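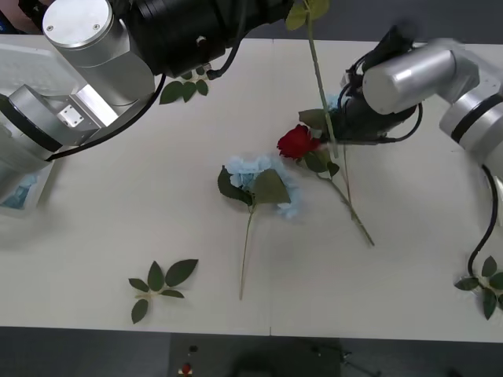

One reader of the shorter version of this paper remarked that we had spent four pages on the grasping policy and a single sentence on keeping the cell in working order, and wondered whether the second subject might be the more useful one to a lab starting from scratch. We took that remark to heart, and this section is our attempt at an answer. It covers the daily care of the Urkesden cell over the 314 episodes of the Stumard flower-sorting study, and it goes into rather more detail than we would have had the nerve to include without being asked.

4. Setting up and looking after the cell

4.1 The table and what goes on it

The cell has two arms working over a white tabletop, with artificial roses and hydrangeas as the main objects and loose leaf sprigs mixed in among them. We began with a patterned cloth over the table, which looked lovely and gave the segmentation model no end of trouble, so the cloth went into a drawer in June and has stayed there. A plain white surface is much kinder to the model, though it asks something in return: every bit of lint, every stray fiber and every scuff now shows up, and some of them show up in the wrist view at a size that makes them look important.

Our habit is to wipe the surface with a slightly damp microfiber cloth before the first episode and again at noon. We wipe along the length of the table and avoid circles (a small thing, but circular wiping left faint arcs under the overhead lights that took a good deal of rubbing to get out). Marks that will not come away are left alone. We did try a melamine sponge on one corner, and it took the sheen off along with the mark, leaving a dull patch that bothered us more than the mark ever had.

Stems deserve a word as well. The artificial ones pick up a bend wherever they are gripped over and over, and a bent stem rolls differently when it is set down. At the end of each day we lay the stems out flat under a board, and by morning most of them are straight enough to use again. Those that are not go into a box of spares, and we have found them very handy for testing the gripper after a repair, when nobody wants to risk a good rose.

4.2 Fingers and the wrist view

Of all the parts in the cell, the fingers need the most attention, and they are also the easiest to neglect, for they go on closing and opening quite cheerfully long after their alignment has drifted. The check we settled on takes very little time. With the arm parked over the table and the gripper fully open, we bring up the wrist view and compare the height of the two fingertips in it against a reference saved on the day the fingers were fitted. A gap of a few pixels is normal for our mounts and we let it be. If the gap has grown by more than seven pixels since the reference was saved, we take both fingers off, clean the seats, and put them back with the screws tightened alternately, a quarter turn at a time.

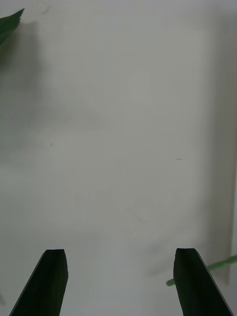 Figure 4. Wrist view with the gripper open over the tabletop. The two fingertips sit at nearly the same height.

The comparison is only as good as the camera mount, of course, and it took us an embarrassingly long time to see this. For the better part of a week we adjusted fingers that had nothing wrong with them, when the real trouble was a camera bracket that had worked a little loose and tipped the whole view to one side. The order of the check is now fixed. Bracket first, by hand, with a gentle push from each side; then the lens, with a blower and never with a sleeve; then the fingers. If the bracket moves at all, the check stops there until it has been tightened and a new reference saved.

We would also encourage other groups to do the check with a few flowers and leaves already on the table. An empty table gives a cleaner picture, certainly, but with objects near the fingers it is easier to notice a soft or hazy lens, and any shadows falling across the view are the same sort the policy will have to deal with later in the day.

4.3 Cables

Cables took up more of our time than anything else in the cell, and we suspect that this is true in many labs where the subject never makes it into print. The wrist needs slack to turn through its full range. Too little slack and the connector takes the strain; too much and the loop comes down low enough to brush the flowers, which the arm does not notice and the flowers certainly do.

Our first answer was to tie everything down tightly, and it cost us a connector on the left arm. The replacement came from the Stojanović workshop, and fitting it took 70 minutes, most of them spent persuading the old one to let go. Since then we have tied the cables more loosely, in such a way that a loop can slide a little under a light pull. After any change to the ties, we move the wrist slowly by hand through its whole range and watch the lowest point of the loop the entire way.

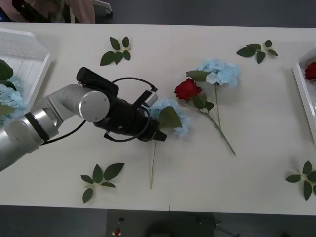 The same slow pass is repeated with a flower in the gripper, as a long stem changes what the loop can catch on. We lower the flower to placing height, turn the wrist one way and then the other, and stop at once if cable and stem meet. It is dull work. We have come to rather enjoy it all the same, and it has spared us a number of episodes that would otherwise have had to be thrown out.

The sleeves we use to protect the cables where they bend most are an ordinary woven type from Melletti, cut to length with hot scissors so the ends do not fray. They are inspected every 42 episodes. A sleeve that has gone fuzzy is replaced even when the cable inside looks perfectly sound, and the old one is kept for a while in a labeled bag, so that we can compare where the wear falls on the left arm and on the right.

4.4 The log

Every check described so far ends in one line in a shared log: the arm, the part, what was done, and the number of the next episode. We tried a longer form with drop-down menus, and within days people were filling it in from memory at the end of the afternoon. The single line gets written on the spot. When a run of failed grasps turned up later in the analysis, the log was the first thing we opened, and the episodes affected by the loose bracket were marked from it and left out of the results reported in Section 5.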